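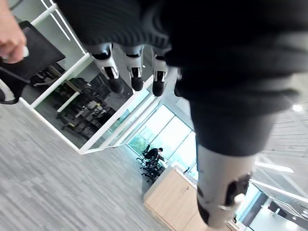 Figure 2. A hand gripping the edge of a black folder, with robotic fingers hanging in a row.

3.2 Recall and dropouts

Recall letters went out in January from both clinics, Grorkmont and Bravstead. 700 sent, 600 answered. Adults with fillings older than 7 years only; anyone in braces left out. Flossing was self reported, so weak data, we know. Gum bleeding scored at 2 sites per tooth, same probe throughout. Bravstead scores ran higher than Grorkmont, mostly on the back molars. Smokers not split out yet, see Table 4. Chart entries checked against the Ekis export, a few duplicates removed by hand. Missing visits were treated as missing, no filling in. Plaque scores follwed the same pattern but flatter. Age made little diffrence.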